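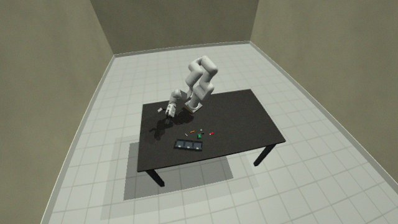 Ticket: Export to Hirkivard share stops partway
Opened: February 20, 2018
Product: Tikberg desktop client
Site: Flerkiscombe office
Status: Closed, workaround in place

Problem as reported
Nightly export to the Hirkivard share stops after 2,000 files. The client shows "Completed" and writes no error. The remaining files stay in the queue and go out the next night, so the share is always a day behind. It was fine in August, when the folders were smaller.

Checked first
Free space on the share: plenty.
User rights: read and write, same as before.
Manual export of a single folder: works.
Restarted the client and the export service. No change.

Log entry 1
Turned on detailed logging and ran the job by hand. It stopped at the same count. The last line in the log is a normal close — no timeout and no dropped connection. Ran it again with the virus scanner paused and got the same result.

Log entry 2
Compared settings with the Avcı office, which runs the same version and does not have the problem. Their batch limit is blank. Ours is filled in with 2,000. The field is under Advanced, Transfer, and it is hidden unless "Show all options" is checked.

Log entry 3
Cleared the field and saved. The client put the old value back on restart. The settings file in the program folder was marked read-only, left that way by the last upgrade. Removed the read-only flag, cleared the field again and restarted. The value stayed blank.

Result
Full export ran in 16 minutes with nothing left in the queue. Watched it for 3 more nights, all complete.

Still open
The client should not report "Completed" with files waiting. Sent to Tikberg as a separate request. Until there is a fix, check the queue count after each upgrade and look at the read-only flag if the limit comes back.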